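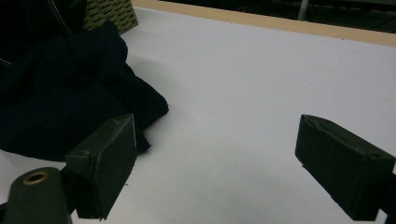
Figure 3. White tabletop with a dark cloth.

4 min read
17 shares · 2 comments

Section 3: Setting up the Likex field scoreboard

Written by Normunds Kalniņš. Updated 2025-04-06.

This section covers first-time setup of the scoreboard and the Ester handheld controller at a ball field. Read Section 2 first if the legs are not yet attached to the cabinet.

3.1 Placing the cabinet

1. Choose a spot behind the outfield fence or past the end of a dugout, on level ground.
2. Keep the cabinet within 300 feet of the scorer's table. The controller may work farther out, but clock updates can lag.
3. Turn the display face toward home plate.
4. Open both rear legs until the locking pins click.
5. Hang one sandbag on each leg.

CAUTION: Two people are needed to lift the cabinet. Do not drag it by the handle.

CAUTION: Take the cabinet down if wind is forecast above 27 miles per hour. Sandbags are not enough at that speed.

3.2 Power

1. Set the rear switch to OFF.
2. Plug the power cord into the cabinet, then into a grounded outlet. For battery use, connect the Lepik pack to the lower socket and turn the collar clockwise until it stops.
3. Set the switch to ON. Every digit shows 8 for a few seconds, then the board goes to 0–0, top of the first.

Note: If a digit is missing a segment during the test, write down which one before you call for service. It saves a visit.

3.3 Pairing the controller

1. Hold MENU and HOME together until the controller screen reads PAIR.
2. Press the button beside the cabinet's power switch once.
3. Enter the three-digit field code. New units ship with code 510.
4. Wait for the tone, then add one run for the visitors and check that it shows on the board. Press UNDO to clear it.

Change the code if another board is in use at the same park. Two boards on the same code will both follow whichever controller sent the last command — this was reported at a July tournament with four fields running.

3.4 Game settings

1. Press MENU and choose GAME.
2. Pick BASEBALL or SOFTBALL. Softball starts with seven innings.
3. Turn the run limit on or off. It applies to each half inning except the last.
4. Press SAVE.

Settings stay in memory when the power is off. The score does too, but only on battery — on a wall outlet it is lost if the cord is pulled.

For replacement pins and cords, order through Cikby and give the serial number printed inside the rear door.

Next: Section 4, Running the board during a game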